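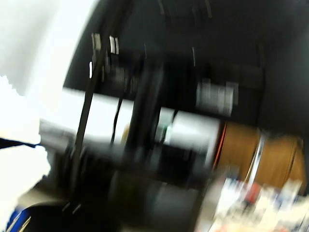 Landlord wants 500 dollars from deposit for "carpet replacement", is this normal?

Posted by Majdi Bitar, 6/14/24
Category: Renting and moving

I moved out of a one-bedroom in Clastdale at the end of last month. The lease ran for two years and I never paid late. The building is managed by a company called Desmet and all my dealings were with their office, never with the owner.

Yesterday I got a letter saying they are keeping 500 dollars of my deposit for carpet replacement in the bedroom. There is no receipt with it and no photos, only one line that says "carpet, bedroom, worn/stained". The rest of the deposit came as a check in the same envelope.

The carpet was not new when I moved in. It was flat near the door and there was a faded patch under the window where the sun hits it. I wrote the faded patch on the move-in form but I did not write down the part by the door, because I didn't think of it as damage. I did spill coffee once near the closet. I cleaned it the same night and you could see a light mark if you knew where to look.

What I want to know is whether they can charge me for the whole carpet when it was old already, and whether cashing the check means I agree to the amount they kept. I would also like to know what to put in a letter if I write one. I have called the office and left a message and have not heard back.

I do have some photos from move-in day but most of them are of the kitchen.

Hadi Nasrallah

I managed rentals for a long time, in a different state from you, so check your own state's rules before you rely on any of this. The general idea is the same in most places.

A landlord can charge for damage but not for normal wear. Carpet going flat in a doorway is wear. Fading from the sun is wear. A coffee stain can be damage if it does not come out with ordinary cleaning.

Even when there is real damage, they usually can't bill you for a brand new carpet if the old one was near the end of its life. Carpet in a rental is expected to last a certain number of years, and the charge should cover only the part of that life that was left. If a carpet is expected to last ten years and was eight years old when you left, then a fair charge is a fifth of the cost, and that is if the stain ruined it. So the age of the carpet is the most important thing to find out. Ask them for it in writing. If they can't tell you when it was installed, that helps you.

On the check: read the back of it and the letter that came with it. If either one says something like "payment in full" or "final settlement", do not cash it until you have talked to someone who knows your state's law. If there is no wording like that, people often cash the check and go on disputing the rest. I would still send a note first saying that you accept it as partial payment only.

As for the letter, keep it short. One page is plenty. I would include:

Your name, the address of the apartment, the unit number and the dates you lived there.
The full amount of the deposit and the amount returned.
A statement that you dispute the carpet charge.
A request for the installation date of the carpet, the invoice or estimate for the new one, and any photos they took at move-out.
A date by which you want an answer. Two weeks is reasonable.
Your new mailing address.

Leave out how you feel about the company. Leave out the coffee as well unless they ask – you don't have to make their case for them, but don't lie about it either. Send it by certified mail and keep a copy along with the mailing receipt. Phone messages are not much use later on, so after this put everything in writing.

Also look up the deadline in your state for sending an itemized list of deductions. Some states want the receipts included when the charge is over a certain amount. If they missed the deadline or left out something the law requires, they may lose the right to keep any of the money. One line reading "worn/stained" looks thin to me. The word "worn" is also useful to you, as they are describing wear themselves.

If they don't answer, the next step is small claims court. The filing fee is usually modest and you can ask for it back if you win. Many companies settle once they are served. Bring the lease, the move-in form and both letters.

Go through the kitchen photos again anyway. If the camera was pointed toward a doorway you may have some bedroom carpet in the background. Original files are better than copies that have been sent through a phone app, as the date is normally still attached.

Wondutum

Same thing happened to me with a different company. They wanted money for blinds that were broken when I got there. I sent one letter and they mailed me the difference without saying anything about it. I would try that before court.

Majdi Bitar

Thank you both. I checked the check and there is no wording on the back, and the letter doesn't say "final" anywhere. I found one photo taken from the kitchen where you can see into the bedroom and the flat part by the door shows up pretty clearly. The letter goes out tomorrow by certified mail.

Kelik

Did you give them your forwarding address in writing when you left? In my state the deadline doesn't start until you do.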